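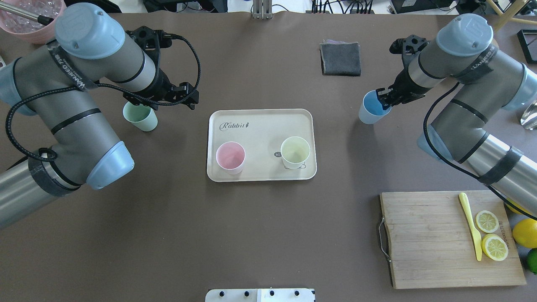 ## Descaling a kettle and keeping the notes

Jul 6, 2023

Our water is hard. The supplier's last letter gave it as 300 milligrams per litre of calcium carbonate, and the kettle confirms this every month or so with a crust on the base and flakes in the tea. I've been keeping notes on it for a while and this is the tidied version.

The kettle is a Zalter, 1.7 litres, steel body, hidden element. It replaced a Fevby with an exposed coil, which was harder to clean and failed at the switch. The steel one has a flat base, so the scale forms as a sheet and comes away in pieces once the acid gets under it.

### What I use

Citric acid, bought as a powder. Vinegar works too, but the smell stays in the lid seal for days and the acid is weaker for the same volume. The branded sachets I've tried list citric acid as the main ingredient and cost several times more per gram.

My method at present:

1. Fill to the one litre mark and boil.
2. Switch off at the wall. Wait a few minutes so the powder doesn't foam over the spout.
3. Add 60 grams of citric acid and stir with a long spoon.
4. Leave for half an hour with the lid open.
5. Pour out, rinse twice, boil a full kettle of plain water and throw that away as well.

That dose is on the heavy side. I used half as much for most of last year and it left a ring at the waterline, which then needed a second go. One strong dose uses no more powder than two weak ones and takes half the time.

Don't scrub the base with anything rough. Scratches give the scale somewhere to start, and mine came back faster on the side where I'd used a green scourer.

### Does it save electricity?

A little, perhaps. I timed a one litre boil before and after cleaning, starting each time with water from the same jug left out overnight. The clean kettle was 11 seconds quicker. The plug-in meter showed a difference too small for me to trust, given that the meter only reads to two decimal places.

Most of the heat has nowhere to go except into the water, scale or no scale. The better reasons for descaling are the cut-out, which trips early if the base runs too hot, and the flakes.

### Filters

Gladys Restrepo wrote in after my last post to recommend the Tondavura jug, which she has used for two years. I bought one. Over the first cartridge I put 585 cups of tea's worth of water through it (tally on the fridge) and descaled once in that time, where I'd normally have done it three or four times. Towards the end of the cartridge the film on the tea came back, so I'd change it a bit sooner than that.

The cartridges are the cost. At the price I paid, citric acid alone is far cheaper, and I'd only keep the jug going for the taste. Wan make a compatible cartridge that is sold in packs of six - I have a pack on order and will log it in the same way.

Still to do: the iron, which says not to use citric acid, and the shower head, which says nothing at all.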